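Hemming jersey without the wavy edge??
Sewing Basics > Knits

drorkico_sews
Third tee this month and the hem ripples AGAIN. Regular zigzag, size 11 needle. What am I doing wrong

Hermans20
Ballpoint needle? And drop your presser foot pressure.

drorkico_sews
yes ballpoint. My machine has no pressure dial :(

roter_mom
Strips of tissue paper under the hem, tear off after. Works every time.

Hermans20
Disagree, I pick paper bits out of stitches for an hour. Wash-away tape is better.

roter_mom
at 32 cents a yard no thanks

gwion.jenkins
Did you prewash? I skip it on poly but never on cotton. Also steam the hem, dont drag the iron. Lift and press.

drorkico_sews
Didn't prewash, oops. Got a navy stripe to do Thursday so will wash it first and try teh tissue on a scrap.
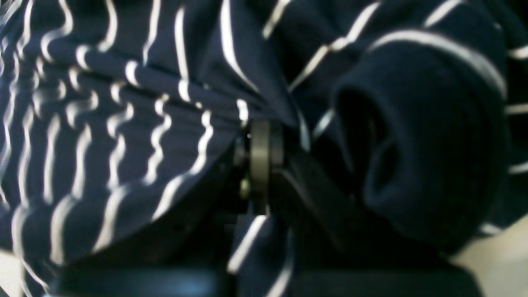 Longer stitch too, maybe? Mine's on the shortest.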